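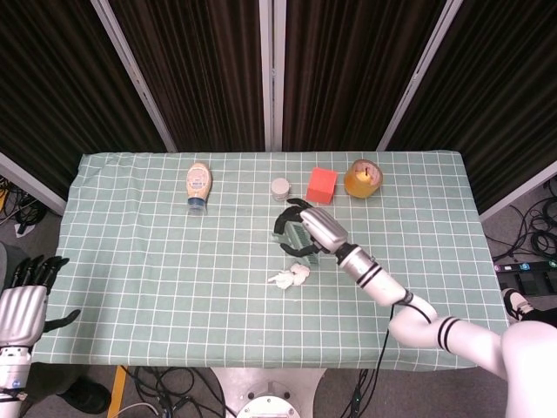

Pre-purchase walk-round checklist: two-armed table-top robot cell

Filled in October, before the budget form goes up. I've used the same list we had for the Drura packing line and scribbled my comments under each item, so apologies if it rambles. Ratings are OK, FIX (sort it before we sign) or COST (needs a line in the budget). The quote in front of us is from Kolberg. McIntyre have been asked for a second one and it hasn't landed yet.

Section A: The floor

A1. Cables off the walkway
FIX. Black cables in a tangle by the foot of the table, more over on the left beyond the panel with a yellow wire in among them, and a white one curving across the front. It's the sort of thing you stop seeing after a morning, and then you catch a toe in it. For our own site I want floor trunking all the way round, and I want it in from day one.

A2. Power strip location
COST. It sits on the carpet next to a coiled bundle of cable, which wouldn't get past our electrical inspection. A wall-mounted strip at waist height with its own isolator is what I've asked the Lallberg electricians to price. They say 444 including fitting, per cell. Fine by me!

A3. Floor surface
OK with a note. Grey carpet is kind to the knees, but our bay is painted concrete, so dropped parts will bounce and roll. I've put down for matting. Get the type that can be lifted out for cleaning, please, we learnt that one the hard way at Drura.

A4. Marked standing area
FIX. There's a yellow strip on the floor at the left but I couldn't tell you what it's meant to mark. Ours needs a proper box painted all round, with the reach of both arms inside it and the people outside it. Feet are well in by the table here, on both sides. I'd like that written into the working rules before anybody gets a login.

Section B: The table and surround

B1. Table steady and level
Not scored. I want the supplier to put the spec in writing, with a load figure. The round white base underneath looks smart enough, but looks won't tell me what happens when someone leans on a corner to reach the far side. Ask for 100 kg at the edge and see what they say.

B2. Work surface
OK. I've really come round to the gridded cloth – pale green with thin white lines, and you can put a thing back in the same place without getting a ruler out. Budget for spares, because cloths get grubby. I've put in 4 per cell. Check it can be fixed down at the corners, as a ruck in the cloth would throw the positions out.

B3. Loose bits on the surface
FIX. Torn tissue lying in front of the green box, right under where the gripper is working. Put it in the start-of-shift tidy: anything that isn't part of the job comes off the table. If tissue is part of the job (and for us it might be, we do wrap some of the small jars) then it wants a tray.

B4. Screens and curtains
COST. Dark striped curtains behind, hung back past the poles. I like them for cutting down on distractions, but ask for the fire rating certificate. If there isn't one, we buy our own. The grey panels at the sides are a nice touch and I'd have them, only I'd want to know they're weighted or bolted.

Section C: The arms and hands

C1. Reach across the table
OK for our sizes. The right arm comes in on the diagonal from the corner and gets to the middle of the table comfortably. Our trays run deeper than this, so I've asked for a reach drawing that goes all the way to the back row. Please don't accept a brochure figure for this, get the drawing.

C2. Cable on the arm
FIX. A thin black cable loops from the elbow and hangs down over the front edge of the table. It's one good snag away from an afternoon lost. Ask for clips or a sleeve, and ask who pays for a replacement if it gets pulled out. Kolberg's maintenance cover leaves cables out (page 4, small print), so this one could land on us.

C3. Type of hand
COST, and the big one. We've got a two-fingered gripper on one arm and a five-fingered hand on the other. The two-fingered sort spreads nicely around the top of a small ribbed box and I'd guess it'll do most of what we need. The five-fingered hand is lovely, I could watch one all day, but it is a great deal more money and more joints to go wrong. My suggestion is two grippers per cell, and one five-fingered hand shared across the site as an extra. That gives us something to learn on without tying up the whole pot.

C4. Pinch points
FIX. Not bad on the arm itself, it's all rounded and smooth. The gap between the gripper fingers is where I'd worry. Sticker on the housing, and a line in the induction talk.

C5. Stop button within reach
Not scored, I didn't get to check it. Do not sign until someone has. I want one each side.

Section D: Test items

D1. A decent mix of shapes
OK. A squeeze bottle on its side, a small white tub, a red cube, a round jar and the green plastic box, which is a fair spread. I'd add a few of our own awkward customers, mainly the floppy refill pouches, because they're 400 of what we pack in a typical shift and there's nothing soft like that in the line-up.

D2. Contents safe if spilled
FIX. Anything with something in it should be sealed or swapped for a dummy. Sticky stuff down the front of a table with cables underneath, no thank you.

D3. Spacing
OK. The bottle has plenty of space, and the tub, cube and jar are fairly close together at the back. I'd want the closer spacing in our acceptance test too, as our trays are always crammed.

Still to do before the form goes up

Chase McIntyre for the second quote.
Reach drawing and table load from Kolberg, in writing.
Fire certificate for the curtains.
Stop button check (C5).
Lallberg to confirm the price holds if we go from one cell to two.
Add the matting, the trunking and the spare cloths as separate lines, otherwise they vanish into "installation" and we end up paying twice.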